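Workshop notebook
Sunday, February 25, 2018

Second session with the Girdale tracking vests. Typing this up the same evening because my handwriting from the touchline is already unreadable and Pongsak wants it before the squad meeting.

What we were meant to be checking

The club has been offered a season's use of the Privico vests on the strength of a brochure and one very confident phone call. The claim that interests the coaches is the one on page two: that the system will "flag hamstring risk" before the player feels anything. The claim that interests me is a duller one. Does the thing measure distance and top speed well enough that two vests on the same player agree with each other? If it can't do that I don't see how we get as far as hamstrings.

We have lost three wingers to hamstrings since December and I understand why people want a box that gives a warning. Wanting it is not evidence.

Pitch work

Cold, wind from the canal end, top pitch heavy in the goalmouths and fine elsewhere. Measured a straight course along the touchline with the long tape, twice, and put cones at each end. Players ran it in the standard order: walk, jog, stride, sprint, with a standing rest after each one. Every player wore two vests, one over the other, which they hated. The outer one rides up when they sprint. I have a note in capitals that says CHECK STRAP and I think that was for the left back, whose outer unit had slid round under his arm by the third run. His numbers are in the sheet but I have marked them and would leave them out.

First total off the base station for the session was 2897 metres for the centre half. His other vest was close to that at walking pace and jogging pace, and then drifted apart from it at every faster run. Same man, same shirt, same grass. Pongsak thinks the outer vest is swinging and the inner one is right. Could be. It could equally be that both are wrong and they happen to be wrong together when he's going slowly. Walking is easy to measure. I could do it with a piece of string.

Top speed is worse. One unit had our reserve keeper at 36 km/h in a sprint. I like him very much and he has never run at 36 km/h in his life. The software accepted it, gave it a green tick and moved him to the top of the squad list. When I rang the supplier's helpline about a similar spike last week I was told the filter "learns". I asked what it learns from and was promised an email. No email.

Turns and stops

Tried the zigzag as well, cones set out as for the Thursday agility drill. Tape says one thing, vests say less, every time, for every player. They cut the corners. I would expect that of anything that only takes a reading every so often and joins the dots, and it wouldn't matter if we only cared about long straight runs. But the changes of direction are where our lot get hurt. So the part of the game we most want measured is the part it rounds off.

Pongsak's objection, for fairness: even if the totals are low, they may be low by the same amount each week, and then a rise is still a rise. I agree with that in principle. I'd want to see it repeated on the same course before I believed it, and I'd want the same vest on the same player. At the moment they come out of the charger in any order and get handed round like bibs. 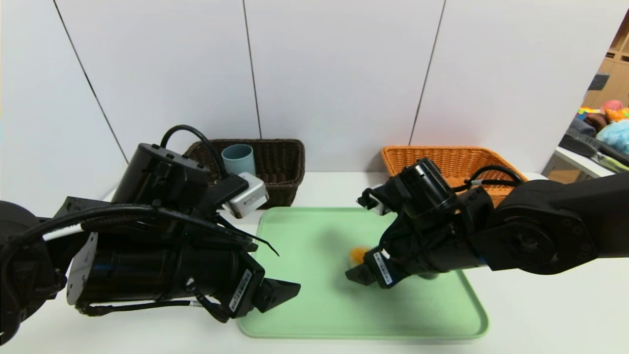

Battery and download

Two units died before the end of the warm-down. Both had shown full on the charger. One of them came back to life in the changing room, which is less reassuring than it sounds, as it had a hole in its record from the middle of the sprints and the software had drawn a straight line across the gap without saying so. I only noticed because I was standing there and knew he'd been running.

Download took 15 minutes for the whole group with the lid of the base station held shut by hand. The catch is weak. Wrote to Mikness, who do the repairs, to ask if that's a known fault or just ours.

The export is still a mess. Names come out in one column and shirt numbers in another, and anybody who changed shirt is two people. Kyriakidis (the stats package, for whoever reads this later) will not take the file until the header row is deleted. I did it by hand again. If somebody fancies writing a small script I will buy lunch.

The risk score

I did look at it, as asked. It gives each player a colour. Today there was one red, the rest amber or green. The red was the centre half, who says he feels fine and who did the least sprinting of anybody. I changed his date of birth in the settings to make him ten years younger, ran the same session through again, and he came out green. So a good part of the red is his age, and the physio already knows how old he is.

That doesn't prove the score is useless. It may be doing something sensible with the rest. I can't tell, and the manual doesn't say what goes in. I asked for that too.

What I'd tell the coaches for now

Use the distance totals for training load if they want, on straight running and with a pinch of salt. Ignore top speed. Do not pick or drop anybody on the colour. If a player says his leg is tight, his leg is tight, whatever the screen says.

I know there's pressure to sign. I'd hold off till we have had the course run again by the same players in the same units, with a stopwatch on the sprints -- ours, with two people timing.

To do

Number the vests with paint pen and fix one to each player, inner position only.

Straps: try the smaller size on the left back.

Repeat touchline course and zigzag, same order, same rests.

Charge overnight, note the charger light and the reading on the unit separately.

Chase the helpline about the filter and about what goes into the score. Put it in writing this time.

Find out who has the long tape. It was in my bag when we packed up and it isn't now.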